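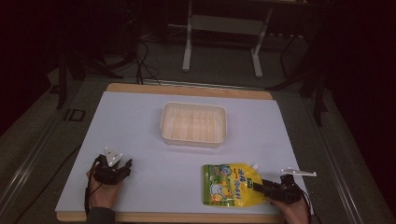
Bimanual setup, head camera view. Pouch on the board, tray behind it.

Gripper opening estimate from the wrist camera drifts. Is it the pads, the lighting or the software?

Nestor Castillo
Posted 22 August 2024 in Perception and Calibration

I do data processing for a small group at Skornwood. We record people doing tabletop tasks with two hand-held grippers and then train a policy on what comes out. The current task is to pick up a soft pouch and put it in a tray. Gripper pose comes from tracking, and I'm happy enough with that part. The opening between the fingers comes from the camera on each gripper, through the width module in Tornon, and that's what I'm complaining about.

The module finds the inner edge of each finger in the image, fits a straight line to it, and turns the distance between the two lines into millimeters using a table built at calibration. We did the calibration in March. The docs call the method "wear tolerant" and leave it there. I have asked what that means and got a link to the same page.

What I see now is a closed gripper that reports anything from zero to 16 mm. It's worse on one finger than on the other. Our policy learns to stop closing early, and I suspect it's because the labels say the pouch was held at widths where it can't have been held. A colleague thinks it's a shadow problem, since we work over a white surface and the gripper throws a soft shadow right into the gap between the fingers. Another says more data will wash it out. I don't believe the second one, and I'm not sold on the first.
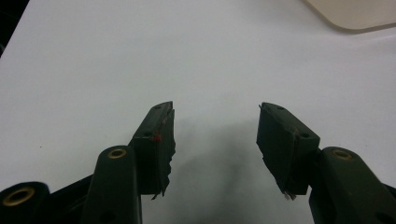 Wrist camera, jaws open over the white surface. Look at the inner edges of the pads.

Things I've tried so far:

Rerunning the calibration with the jaws fully open. The open readings got better and the closed ones didn't.

Turning on the temporal filter. The plot looks lovely now and the error is still in there, only smoother, so I turned it off again.

Raising the edge threshold. It then dropped frames whenever the fingers went over the dark area past the white surface, which happens in most recordings.

Before I write to support a third time I'd like to hear from somebody who has looked inside one of these estimators. Do I change the pads, change the algorithm, or throw the width channel away and predict open/closed only? I have 200 recordings in this state and would prefer to keep them.

3 replies

pk_lowgain

It's lighting. It is always lighting with these. Get a ring light and diffuse it, then recalibrate. Also make sure you're on the latest Tornon because they fixed a lot of stuff.

Nestor Castillo, comment on this reply: Which stuff? The changelog for the last two versions has nothing on the width module. And a ring light won't help the recordings I already have.

pk_lowgain, comment: just saying what worked for me

Shiela Ambrosio
Marked as accepted

I'd leave the lights alone for now. Your second picture has a better suspect in it. The inner border of the pad on the left finger is torn all the way down, with notches and bulges, and there are shreds hanging off the bottom of it. The right one has a chipped edge where it joins the block and a bit of frayed stuff at the end of the seam. A module that fits one straight line to that has to decide which bumps are finger and which are noise, and it will decide differently depending on what's behind them. Dark pad over white surface, it picks up every shred. Dark pad over a dark background, it loses the border and grabs the edge of the block behind the pad. Those two edges are a pad thickness apart, so you get a jump with no finger motion at all.

That doesn't clear the shadow. There's a soft gray one in the gap, with a darker band in it, and a lazy edge detector could latch onto that. You can separate the two causes without buying anything. Take one recording, pull the raw edge points before the line fit (there's a debug flag for it, unless they've removed it), and draw them on the frames. Points scattered along the pad border mean it's the pads. Points sitting out in the gap where there is no finger mean it's the shadow. I would want to see this before believing anyone, me included.

If it's the pads, this is what I'd do with the estimator:

Stop fitting the pad. Fit something rigid. On these fingers you have two holes in the top face of each fingertip, and brass-colored rings on the linkages. Those don't tear. Track the fingertip holes, calibrate hole-to-hole distance against a real measurement, and the pad border stops mattering for finger position. Check that the holes stay in view through the whole stroke first. I can't tell that from one frame with the jaws open.

Then treat pad thickness as a separate number that you measure by hand when you change pads. It is dull work and it belongs in the recording metadata.

For the old recordings, rerun the new tracker over the stored video. You don't need to collect again. You can't recover how worn the pads were on a given day, so accept a small constant offset per session and move on.

On the policy stopping early: maybe. It's a plausible story, but you haven't shown it. Train once on relabeled data with everything else frozen. I've watched people spend a month on labels when the real trouble was a delay between the camera and the pose stream, and the symptom looked the same. Check your time stamps as well.

I wouldn't go down to open/closed only. A pouch gives when you squeeze it and you'll want the in-between widths later.

Nestor Castillo, comment on this reply: The debug flag still exists. I ran it on 14 recordings, 2910 frames in total. Nearly all the bad closed readings have points strung along the torn border on the left. A few sit out in the gap, so the shadow gets partial credit, which my colleague is being unbearable about. Holes look trackable over most of the stroke. Near full close the detector swaps the small one and the large one now and then, and I'll have to constrain that. No retrained policy yet, so I'm not claiming anything there.

Shiela Ambrosio, comment: For the swap, use size order along the finger. The small hole is nearer the tip on both sides. And send the vendor your edge plots and ask them again what wear tolerant means.

akbulut_m

We had Diltex pads and changed them often. Can't say it helped the numbers, we never measured before and after. Following this in case you post the tracker.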